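About the Edavholm Demonstration Laboratory

Our Mission

The Edavholm Demonstration Laboratory collects recorded examples of everyday physical work for use in training robot control systems. We are a teaching and research unit of the Allard School of Engineering, and our recordings are made by students, staff and trained operators under a common set of procedures. The laboratory was founded on the view that a machine learns handling tasks best from many careful demonstrations performed by people who understand the task.

Our History

The laboratory began as a graduate course taught by Dr. Vasiliki Xenos. Students were asked to record one another guiding a robot hand through short household tasks, and the resulting collection proved useful well beyond the course. The School established the laboratory as a permanent unit the following September. Our first public collection, known as Rustetti, contains 701 demonstrations of picking up, placing and sorting. A second collection, Akande, is now in preparation and will cover work performed at or near floor level, including tidying, retrieving dropped articles and moving items between rooms.

How We Work

Each demonstration is performed by an operator who controls the robot remotely while its cameras and joint sensors record. Operators receive a written task card stating the starting arrangement and the desired result. The card does not prescribe the path of the hand. Variation between operators is of value to the learning system, and we ask only that movements be deliberate and that the operator not stop partway to correct a minor error. Corrections are recorded as part of the demonstration and labeled accordingly.
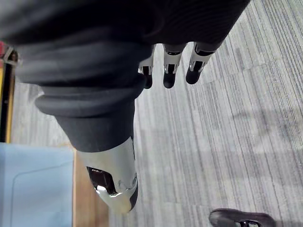
Sessions last no longer than 2 hours, including setup. At the close of each session the operator completes a short log noting the task, the outcome and any irregularity in the equipment. Unsuccessful attempts are retained and marked. They are supplied to research partners on request and are kept apart from the main collection.

Review and Labeling

Every recording is viewed in full by a reviewer who did not take part in the session. The reviewer confirms the outcome, divides the recording into stages and writes a plain-language description of each stage. Where the reviewer and the operator disagree, the matter is referred to Hiwot Wubshet, Head of Data Quality, whose decision is entered in the record. The Akande collection is planned at 900 reviewed demonstrations, of which 280 have been accepted to date.

Our People

Dr. Vasiliki Xenos, Director
Hiwot Wubshet, Head of Data Quality
Efa Jarman, Operations Manager
Dwynwen Landeg, Operator Training
Lleucu Beddoe, Student Programs

Training and Participation

Students of the School may apply to become operators in any term. Training is conducted by Dwynwen Landeg and consists of a safety briefing, supervised practice and an assessed session. Prior experience with robots is not required. Students who complete the program may receive course credit with the approval of their department.

Privacy and Access

Persons entering a recording area are informed that cameras are in use and are asked to sign a consent form. Faces and personal documents are removed from recordings before release. Access to the collections is granted to universities and nonprofit research organizations under a written agreement. Requests are reviewed each Monday during term and should be addressed to Efa Jarman at the laboratory office.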